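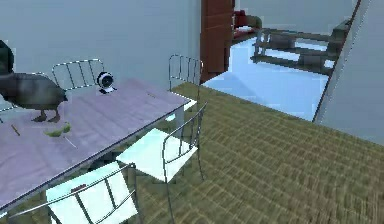

The duck fell through the table again

We lost 21 overnight runs to a duck this month, and I have rarely had a better time chasing a fault. Gunhild Holst asked me to write it up for the newsletter, mostly so the people on the Grindevier side stop asking why the tabletop numbers have a hole in them.

Some background for those who joined after October. Rondska is our household simulator, where the tidy-up policy practices before it gets anywhere near a real arm. Every night it loads furnished rooms, drops objects onto tables, and asks the policy to pick things up and put them where they belong. The objects come from a shared library, and the library has animals in it, because we want the robot to leave animals alone. The duck is one of those. It stands on the dining table with a few small things near its feet, and the policy is supposed to work around it.

For weeks that went fine. Then the safety monitor started reporting contact forces that made no sense at all. The limit for anything touching an animal is set very low, and on the first bad night the log showed a peak of 1,533 newtons. The arm was nowhere near the duck! It was still parked at its start pose, on the first tick, before the policy had sent a single command.

Tien-fu Tseng spotted the pattern first. Every bad run used the dining room with the metal-rod chairs, and every one had the duck near the end of the table. If you watched the replay at full speed, the duck just vanished. Slow it down and you could see it sink into the tabletop up to the belly, shudder, and then shoot off (sometimes up, sometimes straight through the floor and gone forever).

So what happened? The duck you see and the duck the physics engine sees are two separate shapes. The visible one has proper webbed feet. The collision one is a simple hull, and somebody (me, it was me) had re-exported it with the origin at the center of the body when it should have been under the feet. The spawner put that origin on the table surface, which left the lower half of the hull buried inside the table. The solver then tried to push the two apart in one step, and that is where the enormous force came from. The first rendered view is drawn before physics starts, using the visible shape with its own correct offset, so the still pictures looked perfect. I must have looked at a dozen of them and thought, nice duck.

The part that deserves more attention is what the monitor did next. It logged the violation, stopped the run, and then the nightly script restarted it with the same seed. And again. After three tries it marked the run "skipped" and moved on, and skipped runs were left out of the safety summary. The report that went to Siteo said zero animal contacts. Strictly speaking the robot hadn't touched anything, but a real collision at startup would have disappeared in exactly the same way. Kenza Belkadi found this at the end of a long afternoon and we all got a bit quiet.

Here is what has changed as of 28th March:

The duck's hull has its origin back under its feet, and Tien-fu's new check compares the two shapes for every object at load time. It went through all 856 library items in one evening and caught a kettle with the same problem.

Every room now settles for 200 physics steps with the arm disabled. If anything moves farther than its own height, the room is rejected and the reason is written down in plain words.

Skipped runs count. They get their own line in the safety summary, right at the top, and any force over the limit on a skipped run sends a message to whoever is on call.

Magdy Bennani is rerunning the lost nights now, and the first batch has come back clean. If you have your own rooms in Rondska, please pull the new loader before you trust any old contact figures, and send me the replays if something jumps. I really do want to see them. The kettle one is spectacular.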